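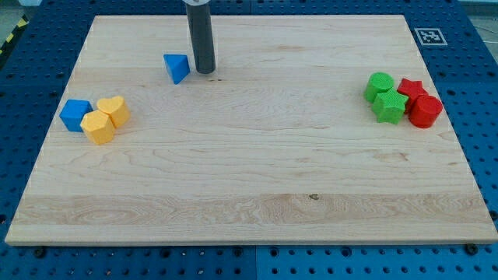 1/ Moved from stretched paper to gessoed panel for the egg tempera work in November. Paper flexes and a tempera film does not, so older layers crack. Maple with a pale, fine grain and a small dark knot near one edge is usable – seal the knot with shellac before any gesso goes on.

2/ Glue size first, one coat, left overnight. Then 8 coats of gesso, brushed in alternating directions. Vuretti whiting sieves cleaner than Illberg.

3/ Sand at 200 grit, dry, with a flat block. Stop when the brush marks are gone. Coat the back as well or the panel will cup.

4/ Yolk and water in equal parts, pigment ground to paste beforehand. The Vergara green earth needs more yolk than the ochres. Test on scrap – a chalky surface means too little binder.

5/ The Zasordale hillside studies are next, four panels, same ground.

2 min read

Home Threads Materials Contact

Recent
Green earth under flesh tones
Storing dry pigment
Hatching with a size 4 round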